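Open day at Stornel: laundry, mostly

Got to Stornel at the tail end of the open day, rain, no parking. The lead on the folding project had 30 minutes before the next group. We talked standing up.

First question, why clothes? "Because they're awful," she said. "A box is a box. Jeans are a different shape every time you put them down."

The project is called Farunico. It started in September with towels, moved to shirts, then pants. Pants are where it got slow. Elastic waists especially. "They pull back on you. You think you have the edge and you have a ruffle."

The work is done with hand-held grippers, a person doing the folding, and the recordings go to the team that trains the arms. They have 600 folds so far, she wants a lot more. Visitors could have a go. Most gave up inside 5 minutes, she said, and laughed. I tried a T-shirt. Wasn't good.

Is it hard on the hands? "The wrists. After 45 minutes you stop. That's a rule now."

I asked about Barik, the other lab in town, who showed a folding arm last year. She was polite about it. "Theirs works on a table, one shirt, flat. Good work. We want beds, becuase that's where people fold."

And when does a robot do mine? Long pause. "Don't throw out your hangers." She wouldn't give a year, I asked twice. Next group was allready at the door by then so that was that. Coffee was decent.
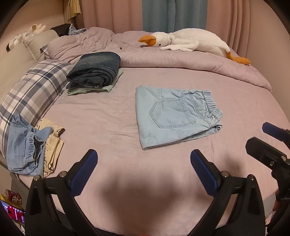 Folding pants on the bed with the hand-held grippers, Stornel open day.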